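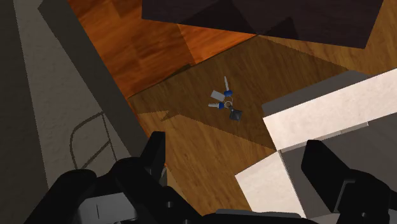
El procedimiento de Umance exigía repetir una demostración cuando el operador dudaba más de lo permitido antes del cierre. Veronica Căpraru había dudado en todas las de la tarde. El sistema lo anotaba sin adjetivos: «latencia previa al contacto, fuera de margen». Ella pulsó el pedal de reinicio y el simulador devolvió las llaves al suelo.

La tarea figuraba en el catálogo como «recoger llavero, suelo de madera, paso entre muebles». Consistía en bajar la pinza abierta, orientarla respecto al aro, cerrar los dos dedos, levantar y sostener. El operador veía lo mismo que la política vería después, desde encima de la pinza, y movía un mando de seis grados de libertad sujeto al antebrazo con una cinta. La consigna era no corregir en los últimos centímetros. Las correcciones tardías se aprendían igual que los aciertos y luego aparecían en el robot como un temblor.

—Te estás quedando parada encima —dijo Teodor Manole desde el otro puesto.

—La sombra tapa el borde de la etiqueta.

—La sombra cambia en cada episodio. Es a propósito.

Veronica ya lo sabía. Había escrito ella la hoja de aleatorización: posición de la luz, tono de la madera, fricción del metal, giro inicial del llavero. Los muebles quedaban fijos. La geometría de la habitación la había entregado el cliente, Hudico, junto con una lista de objetos que una persona mayor pierde en su casa. Las llaves ocupaban el primer lugar.

La política entrenada en la ronda anterior se llamaba Gikuvum y atacaba el llavero siempre por el colgante oscuro. Era la pieza más gruesa y ofrecía mejor agarre, de modo que el éxito nominal era alto. En el banco físico, sin embargo, el aro giraba al levantar, las llaves basculaban y el conjunto caía sobre el canto de un dedo. Tahira Awan había revisado los registros y concluido que faltaban ejemplos de agarre por el aro. Pidió demostraciones nuevas, todas del mismo operador, para que el estilo no se mezclara. Eligió a Veronica por la suavidad de sus trayectorias.

Reinicio. Descenso. La pinza entró entre el panel gris y el bloque claro con holgura suficiente. Veronica giró la muñeca, alineó los dedos a ambos lados del aro y volvió a detenerse.

En la pantalla auxiliar empezó a contar la latencia.

En agosto había buscado unas llaves con cabeza azul por el piso de su padre. Él las pedía cada mañana y ella las encontraba cada mañana en un sitio distinto: debajo de la cama, detrás de la caja del pan, una vez dentro de un zapato. Al agacharse apoyaba primero una mano en el mueble. Luego alargaba la otra y esperaba un momento antes de tocarlas, porque su padre se callaba justo entonces, mirándola, y el silencio duraba lo que durase la mano en el aire. El piso se vendió después. Las llaves las entregó en la notaría.

Cerró los dedos. El aro quedó sujeto, las llaves colgaron, la etiqueta osciló y se estabilizó. «Éxito. Latencia previa al contacto, fuera de margen.»

—Descártala —dijo Teodor.

—El agarre es bueno.

—El agarre sí. Si entra en el conjunto, la política aprende la pausa.

Veronica dejó el mando en el soporte. El contador del proyecto marcaba 1286 episodios, incluidos los descartados, que se guardaban en una partición aparte y se borraban al cierre de cada ronda. Abrió el formulario. El campo de justificación admitía texto libre y casi nadie lo usaba. Escribió: «Pausa deliberada. El operador comprueba la estabilidad del objetivo». Marcó la casilla de conservar.

Tahira aprobó el cambio esa noche sin comentarios. El entrenamiento se lanzó en el clúster de Bae y terminó de madrugada.

La prueba física se hizo el martes, 5 de marzo, con Ecaterina Tănase al cargo de la parada de emergencia. El brazo bajó sobre el llavero a velocidad constante, corrigió el giro, abrió los dedos a la anchura prevista. A poca distancia del aro se quedó quieto.

—¿Se ha bloqueado? —preguntó Ecaterina. Tenía el pulgar sobre el botón.

—No —dijo Veronica—. Espera.

Los motores mantenían par. La pausa duró casi 3 segundos. En la sala se oía solo el ventilador del armario. Después los dedos se cerraron sobre el aro y el brazo subió con las llaves colgando, sin giro apreciable.

Ecaterina retiró el pulgar y anotó el resultado. En la columna de incidencias puso un guion — el tiempo de ciclo excedía la especificación, pero no había casilla para eso — y pidió la siguiente repetición.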